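Family Stories | For Young Readers

How to Dig Up Your Family's Past (No Shovel Needed!)

Somewhere back in time there was a kid who grew up to be your great-great-grandmother. She had a favorite food, she got scolded for something, and she probably had a best friend. Would you like to meet her? You can't shake her hand, but you can find out an amazing amount about her, and you can start today at your own kitchen table.
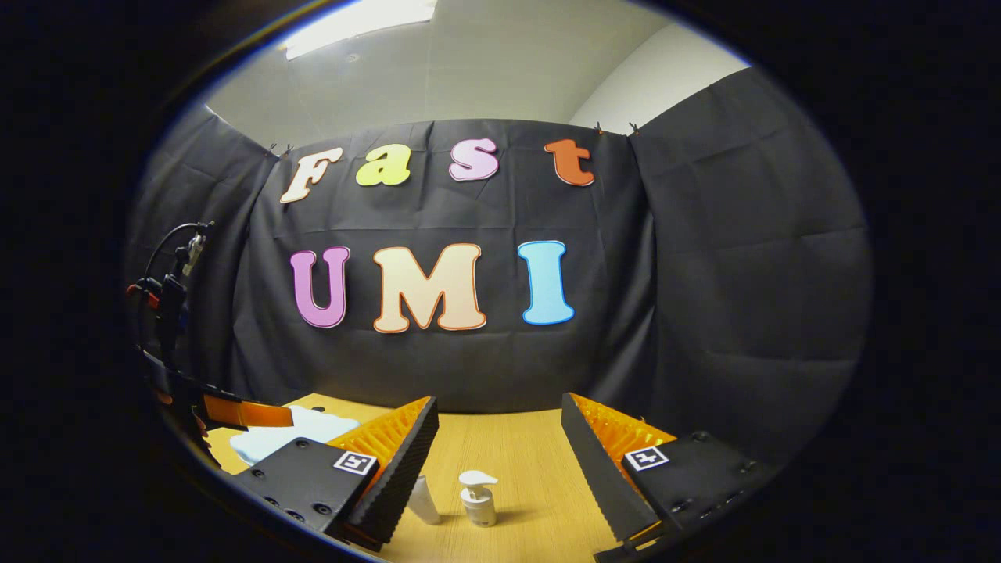

Finding out about the people who came before you is called genealogy. Say it like this: jee-nee-AL-uh-jee. It's a big word for a simple job. You begin with yourself, then you go back to your parents, then to their parents, and you keep going until you run out of clues. (And then you look for more clues!)

Let's do some quick math. You have two birth parents. Each of them had two, so that makes four grandparents, then eight great-grandparents, and then 16 great-great-grandparents. Sixteen! All of those people had to be born, grow up and meet each other before you could be sitting where you are right now. Some of them may have lived on different continents and spoken languages you've never heard.

Start with the talkers

The best clues are inside people's heads. Grandparents, great-aunts, older cousins and old neighbors are full of stories, and most of them are just waiting to be asked. If you were adopted, or live with a foster family or a stepfamily, you can collect stories from any family you call yours. Lots of people make a tree with two sets of branches, or roots as well as branches.

Try questions like these:

What did your bedroom look like when you were my age?
What games did you play, and who did you play with?
Who was the oldest person in the family you ever met?
Did anybody move here from far away? How did they travel?
What did you eat on holidays?

Write the answers down, or ask if you may record them. Don't worry if two people tell the same story in two different ways. Write down both!

The boy with two last names

When Harvey MacPherson was in fourth grade, his grandmother told him that her own grandfather was named Eduard Kováčik. Harvey looked and looked for him in old American papers. No luck. Then he found an Edward Kovacik, with no little marks over the letters, living in the right town with the right wife and the right number of children. It was the same man!

This happens all the time. People who came to America from other countries often found that their names got spelled in new ways. Sometimes a clerk wrote down what he heard. Sometimes an English-speaking neighbor couldn't say the name, and sometimes the family just picked something easier for school and work. So if your ancestor seems to be missing, say the name out loud and try every spelling you can think of. C or K? One L or two?

There is an old story that officers at Ellis Island changed everybody's names as they got off the boat. Historians say it mostly didn't happen that way. The officers worked from passenger lists that had been written before the ship arrived, and the changes usually came later on, bit by bit.

Paper treasure

After the talkers come the papers. A census is a count of all the people in the country, and the United States has taken one every ten years starting in 1790. Old census pages can tell you who lived in a house, how old they were and what jobs they had. You have to wait 72 years before the newest ones are opened, to keep people's information private.

Passenger lists are wonderful too. Harvey found Eduard on a list with 780 names on it, on line 7 of a page so faded he needed his mother's magnifying glass. Beside the name it gave his age, his village and the cousin he was going to stay with. The cousin was named Svetozár Baláž, and Harvey had never heard of him. A whole new branch!

Look around at home as well. Check the backs of photographs, the front pages of old Bibles, recipe cards, letters and school reports. Ask a grown-up before you open any boxes, and wash your hands first.

Word box

Ancestor: a person in your family who came before you.
Descendant: a person who comes after. You are one!
Immigrant: someone who moves to a new country to live.
Census: an official count of people.

Now go find a pencil and call your grandma!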